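Rornis: Orders and Notices in Immigration Litigation
Data card and README, release 2
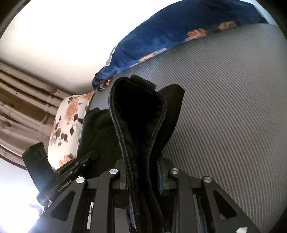
Rornis is a collection of federal district court orders in cases that challenge immigration rules, visa decisions and removal procedures. Each record pairs the text of an order with the public notices that agencies issued in response, so that a reader can follow what a court directed and what the responsible office then told the public. Release 2 contains 3374 orders and is maintained by the Mottram Center for Court Records. Records are divided into a body, which holds the reasoning of the court, and attachments, which hold exhibits and schedules. Photographs are not part of the collection, and an exhibit that consists of a picture, even one as plain as a black garment held up over a grey striped bed, is represented only by its exhibit number and the caption given to it by the filing party. Captions are transcribed as filed, including errors of spelling.

Purpose

The collection was prepared for legal researchers, reporters and public interest groups who need to compare the scope of temporary relief across districts. Questions of scope are difficult to answer from docket entries alone. An entry may read "motion granted in part" while the order itself limits relief to the named plaintiffs, to residents of one state, or to persons who held a valid visa on a stated date. Rornis records these limits in separate fields.

The collection is not a source of legal advice. Persons affected by an order should consult an attorney or an accredited representative. The presence of an order in the collection does not indicate that the order remains in force.

Contents

orders.csv
One row for each order. Fields are described in the next section.

notices.csv
One row for each agency notice linked to an order. A notice may be linked to more than one order, in which case it appears once for each link.

text/
Plain text of each order, one file per order, named by record number.

changes.txt
Corrections made after the first release.

codebook.txt
Definitions used by the coders, with the rules for doubtful cases.

Fields in orders.csv

record_id: Permanent number assigned on entry. Numbers of withdrawn records are not used again.

court: Federal district in which the order was entered.

date_entered: Date on which the clerk entered the order on the docket. Where the judge's signature bears a different date, the signature date is given in date_signed.

relief_type: Temporary restraining order, preliminary injunction, stay of agency action, permanent injunction, or denial.

scope: Named plaintiffs, certified class, state, or nationwide. Orders that do not state a scope are coded "unstated" and are not assigned one by inference.

subject: Entry, visa revocation, asylum procedure, detention, removal, work authorization, or other.

later_action: Any known stay, reversal, modification or dissolution, with the date. A blank field means that no later action was found at the time of review. It does not mean that none occurred.

coder_note: Free text, used sparingly.

Collection and review

Orders were located through court dockets and through the published decisions of the district courts. Sealed orders were excluded, as were orders that dealt only with scheduling, fees or the admission of counsel. Scanned orders were converted to text with Mirkameo, and the result was compared with the scanned page by a member of the staff.

Each order was coded by two readers working separately. Differences were referred to Vilho Harju, who serves as coding supervisor and whose decision was recorded in the coder note. The most frequent differences concerned the scope field, in particular orders that enjoined enforcement of a rule "against plaintiffs and those similarly situated" before any class had been certified. Under the current codebook these orders are coded as named plaintiffs, with a note. Users who prefer a different reading may search the notes for the phrase "similarly situated."

A further sample of 400 orders was read a third time before this release. Errors found in that sample were corrected, and the same fields were then checked in all records from the affected courts.

Changes since the first release

The first release contained 2000 orders and did not include agency notices. The present release adds notices.csv, the date_signed field and the later_action field. Several orders that had been entered twice under consolidated case numbers were merged. The lower record number was kept in every case, and the number removed is listed in changes.txt.

The value "regional" is no longer used in the scope field. Records that carried it have been coded again as state, with the states named in the coder note.

Known limitations

Coverage is uneven. Courts that publish most of their orders are better represented than courts that publish few, and the number of records from a district should not be read as a measure of how much litigation took place there.

Oral rulings are included only when a written order or an official transcript was later filed. Emergency orders delivered from the bench may therefore be missing or may carry a later date than the ruling itself.

Agency notices were collected from public web pages. Some pages were replaced without an archived copy, and the earlier wording could not be recovered. The notice_status field is marked "incomplete" for these.

Decisions of the courts of appeals are not included as records. They are mentioned in later_action only where they changed the effect of a district court order.

Personal information

Court orders are public documents, but many name persons whose immigration status is sensitive. In the text files, the names of individual petitioners have been replaced by initials, and addresses, dates of birth and agency file numbers have been removed. Names of judges, attorneys and public officials acting in their official capacity have been kept. Case captions are shortened in the same manner.

A person named in an order, or that person's attorney, may ask for further removal. Requests are handled before all other correspondence and need not state a reason.

Access and use

The files may be downloaded from the Center's page on Wamine. No account is required. The coding, codebook and notes may be copied and adapted for any purpose, provided that the source and release number are stated. The Center claims no rights in the text of the orders.

Suggested citation: Mottram Center for Court Records, Rornis: Orders and Notices in Immigration Litigation, release 2, Dec 25, 2025.

Corrections

Reports of errors should give the record number, the field concerned and, where possible, the docket entry that supports the change. Reports received by the end of May will be considered for the next release. Later reports will be held for the release that follows.

Correspondence should be addressed to Gemma Mapplebeck, Records Editor, through the contact form on the Wamine page.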